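Progress report, Illham film project
Prepared by Si-eun Kwon for the Flater Fund, 8th November

Filming in Illham ended in August, one week later than planned. The delay came from the harbor office, which took longer than expected to approve the permit for the old ferry terminal. All interviews except one are recorded. The last, with a retired ferry engineer, will be done by phone and used as sound only.

Editing is under way at Jurkel. The first rough cut runs 192 minutes – far too long – and the section on the new apartment blocks will lose the most. We have logged every tape and had the Korean interviews translated. The English subtitles still need a second reader. 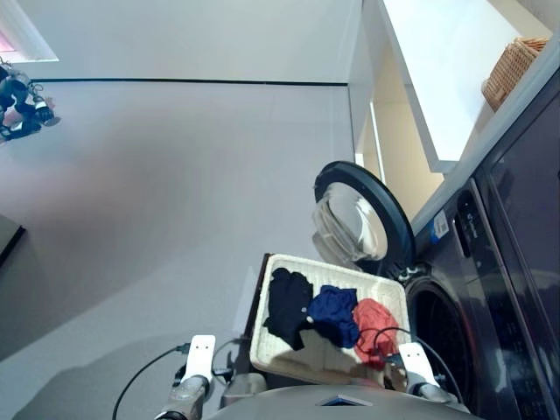

Will the finished film still be ready for the spring screening?
The picture edit is due to close in January, and the sound mix needs three weeks after that, so the spring date stands.

Spending is within the grant. The extra week of filming cost $2000, of which $1000 came from the travel line and the rest from the reserve. Bae has agreed to do the color work at the price quoted last year. We have also ordered 200 printed programs for the Illham screening.

Still open: rights to the ferry company's old newsreel footage, and a final title. I will send the shorter cut with the next report.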